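Laundry folding

Laundry folding is the household task of arranging clean, dry textiles into compact, flat or rolled shapes for storage. It follows washing and drying and comes before putting away. The work is mostly done by hand on a flat surface such as a bed, a table or the floor. It is usually treated as separate from ironing, which uses heat to remove creases, although the two are often done in the same session.

Work surfaces

In homes without a dedicated laundry room, folding is commonly done in the living room. A table at waist height reduces bending but limits the size of the item that can be spread out. Large pieces such as sheets and bath towels are often handled on a rug or mat instead. A tablecloth under the laundry increases friction and keeps light garments from sliding, but any stain on it should be dry before clean items are placed on top. Round tables offer less usable length near the edge than rectangular tables of the same width, and long items are normally laid across the middle.

Methods

Most methods begin with picking the item up, opening it out and smoothing it. Towels are taken by a corner or an edge, shaken once and laid flat. Terry cloth, which is covered with small loops, is bulky when folded and is generally limited to two or three folds. A towel gathered at the middle has to be reopened before its edges can be lined up.
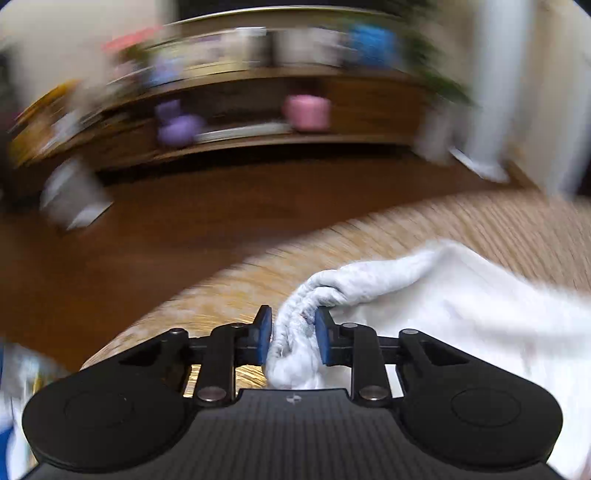
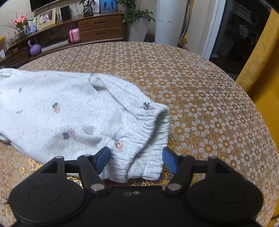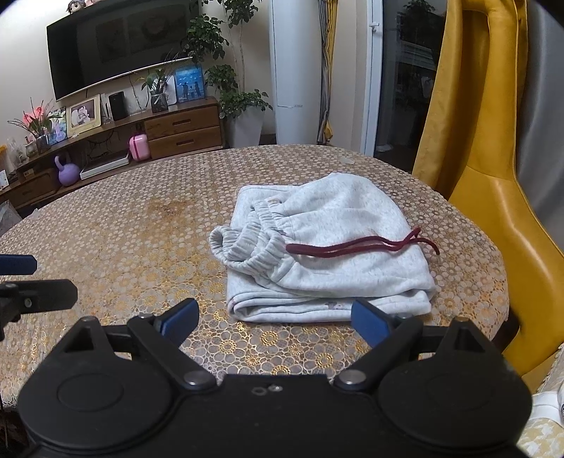
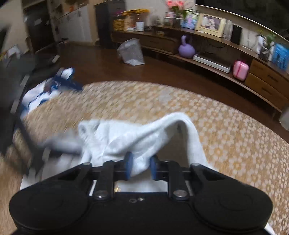 Textiles handled in a living room, on a table and at floor level.

Pants are folded lengthwise, one leg over the other, and then crosswise once or twice. On sweatpants the waistband is thicker than the rest of the garment and tends to roll, so it is flattened first. Drawstrings may be tucked inside or left on top. Ribbed cuffs pull the fabric inward and are straightened by hand - a step often skipped on children's clothing, where the pieces are small and the creases of little concern. Fleece holds a fold poorly and springs back unless other items are stacked on it.

The Sýkora fold, described by Marcela Gajdoš in a home economics handbook, brings both ends of a garment to the center before a final fold in half. The result is a block with no loose edges on the outside. It works well for pants and long-sleeved tops but less well for towels, which become too thick to stack.

Fabric weight

Fabric weight affects both the number of folds and the height of the stack. Kazimír Charvát sorted household textiles into three groups: light, up to 200 grams per square meter; medium, from 200 to 400; and heavy, above 400. Light items can be folded into eighths. Heavy items are folded into quarters or rolled.

Storage

Folded items are stacked flat on shelves or stood on edge in drawers. Flat stacks use shelf depth well, but the lower items are hard to remove. Items stood on edge can be seen at once and need a drawer at least as deep as the folded height. Stacks of unequal items are placed with the heaviest at the bottom.

See also: Clothes line, Ironing, Linen closet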